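Rilby Open Day: Notes From the Visit
Posted in Visits

The Rilby furnished homes open day was held on Saturday, February 26, 2022, from ten until four. I went with Belmiro Peixoto, who is looking for seating for a rental he has been fixing up since December. We took the bus to Surnine and walked the last part. Parking on the street was already full by the time we arrived, so the bus is the better choice if you go to the next one.

Sign-in was at a folding table inside the front door. They gave us a floor plan, a price sheet and a sticker to wear. Shoes had to come off or go into blue covers. The person at the table told us 132 people had registered ahead of time, but it didn't feel crowded upstairs.

The building has three furnished apartments. The first two are small and we went through them quickly. The kitchens were the same in both, with the same cabinets and the same shallow sink. Belmiro measured one of the closets and found it too narrow for a standard hanger if the door is closed all the way.

The third apartment has the large living room, and that is where we spent most of our time. Two colors of upholstery are used there, a light gray weave and a mustard yellow. I had expected the yellow to be too strong. With the gray, the pale curtains and white walls next to it, I thought it was fine. A pink rug on the floor keeps the whole thing from looking like an office.

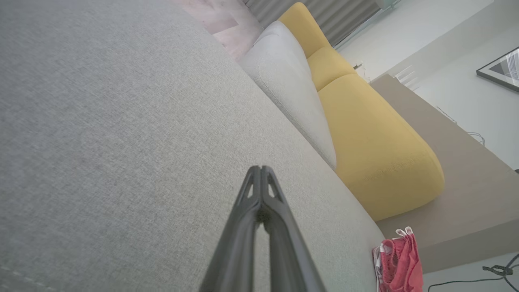
Gray weave and mustard yellow in the large living room, with the off-white piped cushion.

The gray fabric has a fine crosshatch and feels a little rough when you run a hand over it. It is firmer than I like, and Belmiro said he preferred it that way. The yellow section is rounder at the end and softer looking. According to the price sheet, the gray fabric comes from Orbán and the covers can be ordered separately. A full set of seat covers is $477. The sheet did not give a price for the cushions, and I forgot to ask.

There is a low slatted vent in the white area near the yellow section. Check where yours are before you order anything long, as we both have rooms where a sofa ended up blocking the heat.

At one o'clock there was a session on everyday care and tidying. It was listed as half an hour and ran closer to fifty minutes. The subject was clothes that end up on the furniture, and the advice was simple. Spread the item out on the seat, pull the sleeves straight, smooth from the middle toward the hem, then fold. A wide seat works as well as a bed for this. Printed shirts should be folded so the print is not creased across the middle, which I have never bothered to do.

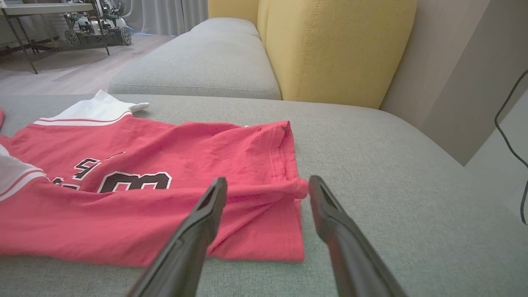

Red and white printed shirt on the gray sofa seat, with a raised fold across the print.

Somebody asked about dye from dark or red clothing rubbing off on light fabric. The answer was to keep damp laundry off the sofa and to test any cleaner on a hidden spot first. They recommended a spray called Rurnix. I have not tried it and can't say whether it is any good.

Lunch was soup and bread in the ground floor hallway, cash only. The coffee ran out before two.

Delivery is free on orders over $1,000, and there is a payment plan for orders over $2,000. Wait time for the gray is five weeks. For the yellow they would only say "longer." Belmiro took fabric samples of both and has not decided yet. He will need to measure his stairs again, because the long section does not come apart.

The next open day has no date so far. You can leave an email address at the front table to get the notice.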